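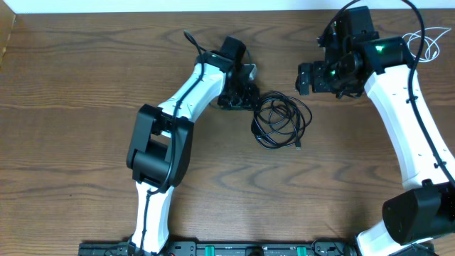
Mine came with a care card and I lost it within a week, one customer wrote to us, so could you please put the whole thing on the website. We have. The answers below apply to all timber tables sold under the Gurulari name, including the Cevel dining table and the Lozano desk.

What finish is on my table?
Check the sticker on the underside, near one of the legs. O means hardwax oil and L means lacquer. If the sticker has come off, send us your order number and we'll look it up.

How do I clean it day to day?
Wipe with a damp cotton cloth, then dry it with a tea towel. A drop of dishwashing liquid in warm water is fine for grease. Don't use spray-and-wipe products, vinegar, metho or the green side of a scourer on either finish.

How soon can I use a new table?
Lacquered tables can be used the day they arrive. Oiled tables leave the workshop dry to the touch but keep hardening for a while. Give them 7 days before you put a tablecloth or rubber-backed placemats on them. Plates and cups are fine in the meantime, with coasters.

How often does an oiled top need re-oiling?
About 2 times a year for a dining table that gets daily use. A desk can go longer. If water soaks in and leaves a dark patch instead of beading, it's time.

How much oil will I need?
One 100 mL tin of our maintenance oil does a single thin coat on the Cevel, with a little left over. Put it on sparingly with a lint-free cloth, following the grain, and wipe off everything that hasn't soaked in after fifteen minutes. A sticky top nearly always means too much oil was left on. Oily rags can catch fire by themselves, so lay them flat outside to dry before they go in the bin.

I have a white ring from a hot mug. Can it be fixed?
On an oiled top, usually yes. Rub lightly with a fine non-scratch pad and a bit of maintenance oil, with the grain, then buff. On lacquer, leave it alone for a couple of days first, as some rings fade without help. If it's still there, contact us before trying anything abrasive.

Why is the colour different from the sample?
Samples are cut from whatever boards we have at the time. Grain and colour vary between trees and along the same board. All our timbers will also shift in colour with sunlight, so move lamps and fruit bowls now and then during the first summer.

There's a small crack at the end of one board. Is that a fault?
Fine surface checks that open in winter heating and close again are normal and aren't covered. A split you can slide a bank card into is covered. Send a photo with a ruler beside it.

Can you resurface an old table?
Yes, if it's one of ours. Resurfacing is done at the Elusero workshop and costs $195 for tops up to the size of the Cevel, plus freight. The price covers sanding and a new oil finish. We don't re-lacquer. Bring the top only and keep the bolts at home in a labelled bag, please.

Can I drop it off without booking?
No. Drop-offs are Thursday mornings by appointment, at the roller door on the laneway side.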